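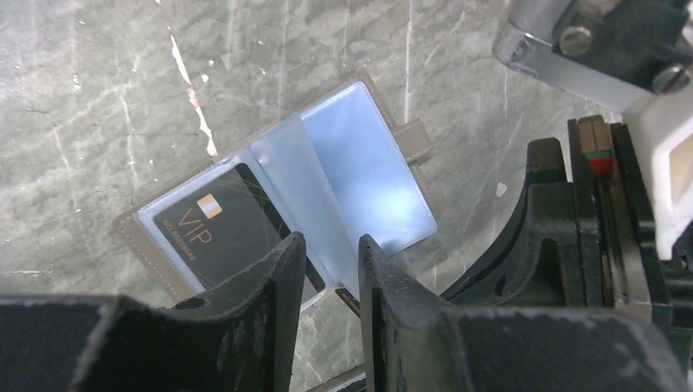 Wrist camera view, card holder task: the gripper at a raised clear page, with a black card in the left-hand sleeve.

Paltier Page Handling Set
Data card and release notes, version 2

Summary

Paltier is a set of 300 recorded episodes of a robot arm handling a card holder with clear plastic sleeves. It is issued by the Farnier laboratory at Skisgate for work on perception and control where the object is thin, bendable and see-through. The recordings were made under remote control by trained operators.

Contents

Each episode holds the wrist camera video, the joint positions, the gripper opening and a written instruction. Of the 300 episodes, 100 are kept apart as a test split and should not be used for training or for choosing settings. Times are given in seconds from the start of the episode.

Loading

The set is read with the Miranda toolkit. The loader returns video and joint readings on a shared clock. Users who read the files directly must apply the clock offset stored in the header of each episode. Failure to do so places the gripper signal ahead of the video, and a policy trained on such data will tend to close too early.

Changes in this version

Instructions now name the page to be turned. Two episodes with missing gripper readings were replaced. Labels for page contact were checked again by Daiane Prado and Tymofii Fedoruk, and their disagreements are kept in a separate column.

Known limits

Reflections on the sleeves hide parts of the card in many views, and page edges are hard to find where the plastic is brightly lit. No depth data is supplied. Contact labels were made from video alone and should be treated as estimates. Results on this set should not be taken as evidence of performance on paper pages.

Use and contact

The set may be used for research and teaching. Redistribution requires written consent. Questions on the recordings should be addressed to Atieno Koech, and questions on the loader to Arlindo Brandão.

Last revised: Friday, October 30, 2020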